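Apr 2, 2019

Second week with the table-clearing people, and I have got so far behind on this diary that I'm going to have to squash several evenings into one. My wrists ache in a new place, just below the thumb, and I have decided to be rather proud of it.

When Liam Buckley talked me into this, he made it sound like an afternoon's lark (come and wash up for science, he said, there's lunch in it). Well, there is lunch in it, but there's also a great deal of picking up a plate and putting it down again. Conneely wants 3000 goes at clearing and laying a table before the summer, all done with the grippers in our own two hands, and as of tonight the sheet on the door says 1146. I did 229 of those! I, who was told by my mother every Sunday of my childhood that I had never once cleared a table without being asked.

Today was trays and plates. I had thought the plate would be the easy one, because it's just a plate, but you try getting a flat black finger under the rim of one when it's sitting snug on the table. With my own hand I'd slide it to the edge and tip it without a thought in my head. It took me most of the morning to notice that I do that, and then another hour to learn to do it with the gripper. Aurelio Tejada worked across from me and has a much lighter touch. He used to carry three courses up a narrow staircase at the Gresteo, back when it had a dining room, and he says the trick is to stop looking at your fingers and look at where the plate is going.

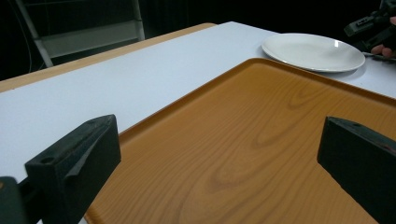 Evening, at home

Washed up after supper by hand and watched myself doing it, which was a mistake, as I nearly dropped the gravy boat. Seven things in the sink and I don't believe I picked up any two of them the same way. The big pan I hooked with two fingers while holding a sponge in the others. How on earth do you write that down for a machine?

Rang my sister and she asked the question everybody asks, whether she can have one by December to do the Christmas dishes. I told her no, dear, I shouldn't think so, not this one. Liam is more hopeful than I am. He saw the Rasska machine at a show over the winter and swears it laid four places without a mishap, though when I pressed him he admitted they were the same four places every time, with the same mats. I'd like to see it in my kitchen with the cat on the counter and the lid of the butter dish gone missing again.

Still, I've come round a little. I went in thinking it was all nonsense, and now I catch myself wanting it to work, if only for Aurelio's knees and for my sister, who can't lift her good casserole any more. A thing that could just carry the heavy dishes over to the sink would be plenty for her.

Cups tomorrow. Must remember the hand cream, and to give Liam back his umbrella.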